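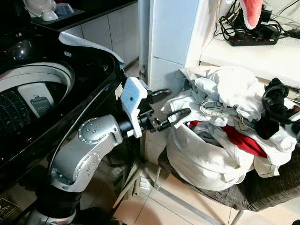 Handout 10, page 2

Trying Out Grippers on Soft Goods
Course notes, Introduction to Manipulation
Revised 7 Oct 2018

Welcome back, everybody. Last time we stayed with blocks and cans, and I know a few of you were getting a little tired of blocks and cans, so from here on we are in the laundry. I have been looking forward to this part of the course since the summer. Cloth is a wonderful teacher, mostly because it does so little of what you planned for it, and you'll learn more about your gripper from one pile of shirts than from a whole shelf of boxes.

Our practice task is the one we call Shemweta in the lab schedule (the name goes back to an old project folder and it has stuck). A heap of mostly white clothes sits in and on a cloth bag, the bag sits on a checkered seat, and the washer stands off to the side. The arm has to take hold of one piece, lift it clear and let it go over the drum. It sounds like an afternoon's work, doesn't it? Please give yourselves longer.

What we are comparing

You'll be working with a parallel gripper, two fingers that open and close along a line, and the only thing that changes between runs is the finger set. The Dalwood fingers are narrow and stiff. The Cusik fingers end in a wider pad with more grip to it. Same arm, same controller settings, same starting pose, please – if you change the speed and the fingers on the same day you won't know which of the two helped you, and I will have to send you back to do it over (I have done this, and it makes me feel terrible).

A word about white on white. A heap like ours is hard on the camera, because one sleeve looks very much like the next sheet, and the edges that your software would love to find are mostly soft shadow. The red garment in the middle is a great help when you are getting started. Aim for it first! Once you can reach a red edge reliably, move on to the white pieces beside it, and you'll see straight away how much of your success was color and how much was grasping. 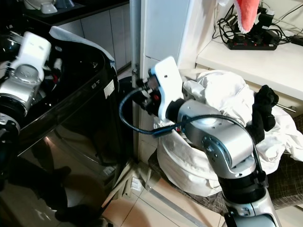 Then there is the question of how to come in. Many of you will want to go straight down from above, as we did with the blocks, and for a heap on a low seat that is often fine. Coming in from the side, with one finger slipped under a fold and the other above it, tends to get you a single layer more often. It also puts your lower finger close to whatever the cloth is resting on, so go gently. If you feel the arm start to push against the seat, stop and back out the way you came.

Please watch the cable side of the wrist too. A cable that hangs nicely in the starting pose can pull tight once you roll the wrist, and a tight cable changes your readings long before it does any damage. Run through the full motion slowly with the gripper open before you record anything.

How to score a run

Each finger set gets 20 tries. For every try write down whether the fingers closed on cloth, whether the piece came up, how many pieces came up with it, and whether it was let go over the drum or somewhere else. Two shirts at once is a different result from one shirt, even if both end up in the washer, so give it its own column. The shared Flestimberg log already holds 178 tries from earlier groups, and you are very welcome to look through it, though I'd ask you to finish your own first set before you peek.
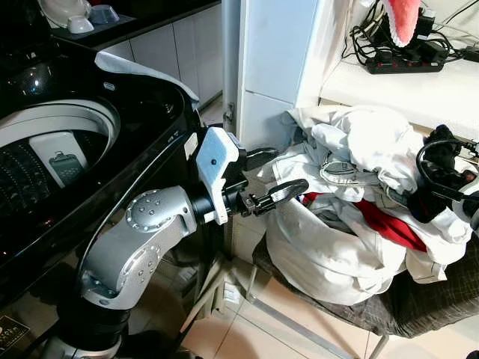
Between tries, fluff the heap back up by hand with the arm paused. A pile that has been picked at from one side gets flatter and easier to read, and your later numbers will look better than they should. Leave the red piece partly tucked in when you do this, and don't lay it out on top as a present to the robot, tempting as that is at the end of a long session.

For your write-up I'd like two pages, with the score table on the first and your thoughts on the second. Tell me which fingers you would choose for sheets and which for small things like socks, and where the gripper missed. The misses are the part I enjoy reading most, so be generous with them. Write-ups are due before the December break, in the course folder, with your raw scores attached.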